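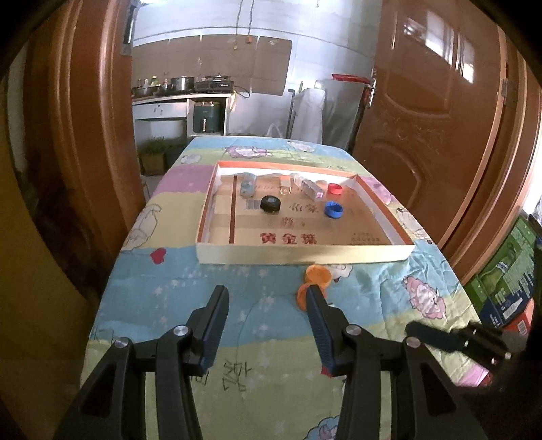 Gripper maintenance, kitchen division. Caps in the lid, mostly.

1/ People ask what looking after a hand-held gripper involves. It involves four screws, two pads, and a tablecloth with sheep on it. Thread, because I have opinions and a 2 mm hex key.

2/ The routine at Zellenano is simple. Before every session you open the fingers all the way and look at the pads. The ribs hold the cap. When the ribs fill up with kitchen, the cap goes wherever it likes.

3/ Cleaning: damp cloth, along the ribs, then let it dry. Do not use the degreaser. Borislav used the degreaser. We now have a drawer of pads the texture of old licorice and a label on the drawer that says BORISLAV.

4/ Next, the joint screws. Two on each side. Snug, then back off a hair. Too tight and the fingers close like someone shaking hands with an ex. Too loose and the tips cross, and you don't notice until you've recorded an hour of it.

5/ The check for crossed tips is free. Close it slowly on a sheet of paper and pull. If the paper comes out straight, fine. If it turns, one side is ahead of the other and you're going back to post 4.

6/ Then the cap test. Bottle caps are my favorite thing for this -- small, round, cheap, and they roll under the fridge at the first sign of weakness. Flat side up, flat side down, then on edge if you're feeling brave.

7/ Pass mark is 8 clean pickups in a row. Not 8 in total, Lenuța. In a row.

8/ I like to work out of a shallow box lid. The wall gives a runaway cap something to hit, and it's a decent test by itself, as a pad that's peeling at the tip will catch on the rim every time you reach over it.

9/ Crinkly clear plastic goes in at the end. It's a terrible object. It will find any gap between the ribs and hang on to it. If the gripper lets go of it when you open your hand, you're done for the day.

10/ Replacing a pad: warm the old one with a hair dryer, peel from the tip down, scrape off the glue, wait. Yes, wait. Soledad's rule is 5 minutes under a clamp and she has never had one come off mid-session. I have had two.

11/ Log is up to 828 sessions as of 05/07/2025. Same linkage arms the whole way. Pads, I've stopped adding up. Pauline orders them and sighs.

12/ Next up is the spare, which squeaks. I suspect the left pivot. Pauline suspects me.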